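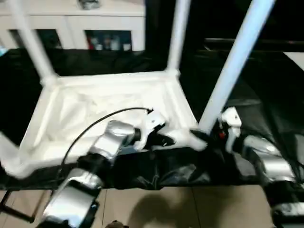

April, 7:40 in the morning, coffee in hand.

Glue notes, before I forget which batch was which. I mixed the hide glue at 2 parts water to 1 of granules this time and let it soak overnight in the fridge, and wow, what a difference from the rushed stuff I made before the Naylor job! It ran off the brush in a long even string. Color of weak tea, hardly any smell.

Beverley Mellor wants the Trodlow clock case back together by the end of the month. The old joints came apart with steam and a palette knife, except for the lower left door rail, which somebody had gone after with yellow glue (and a brad, thank you very much). I got the brad out with the small pliers. Lost a sliver of veneer doing it, taped it to the inside of the lid of my pencil tin -- don't throw that out, anybody.

Test strips, walnut on walnut:

- Strip A, warmed wood, clamped right away: tore the wood before the glue let go.
- Strip B, cold wood: snapped clean at the line. It had gelled before I got the clamp on.
- Strip C, cold wood with a splash of urea in the glue: held, but I had 21 minutes of fiddling time, and I like that a lot for the hood.

So it's C for the hood and A for the door. I'm going to warm the door parts with the hair dryer and have every clamp set to width beforehand, because I know what I'm like.

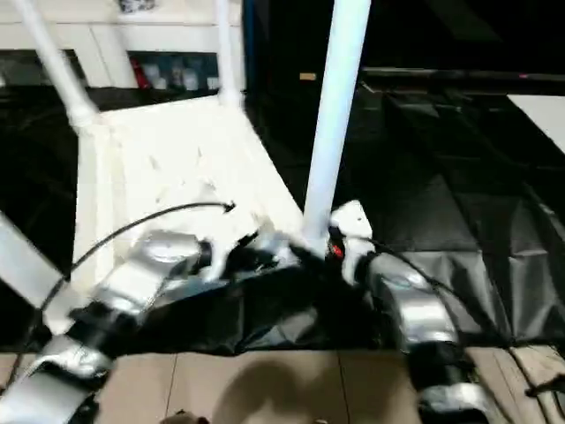
*White chair on the black plastic sheet.*

Finish: tried the Lindurberg shellac flakes in a fresh jar. Slow to dissolve, still a gummy lump at the bottom after lunch, so I gave it a shake every time I walked past. One coat on the scrap looked a bit orange next to the original. Might cut it with the blond flakes from Urkberg if there's any left in the tall cupboard.

Sanded the backboard patch to 220 and then stopped. I had a sheet of 2,000 out and really didn't need it -- the old board has plane tracks all over it and a slick patch would look silly.

Still to do: find a brass escutcheon pin that matches, flip the hood clamps over so the handles clear the molding, ask Beverley if she wants the paper label put back inside the door or kept in an envelope.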